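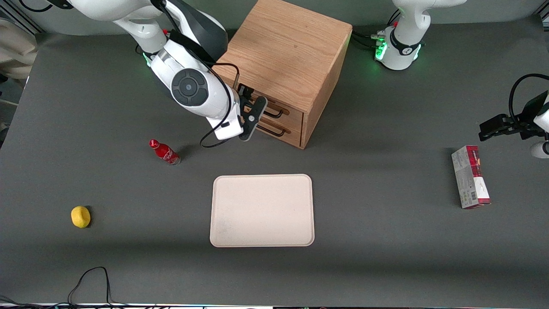
Two arms and a two-drawer cabinet at Prokine, Betbridge.

16/09/2019. Hello from Prokine! I'm Fiachra Moynihan, I look after the packing floor, and I'm dead chuffed to say our robot arms start on drawer work this week. We keep 300 drawers of parts, and my lot have been bending down to them for years (my knees included!). From now on they'll plan the orders and check them, sitting down if they like. All jobs stay, same pay. Want a look round? Ring me on extension 253.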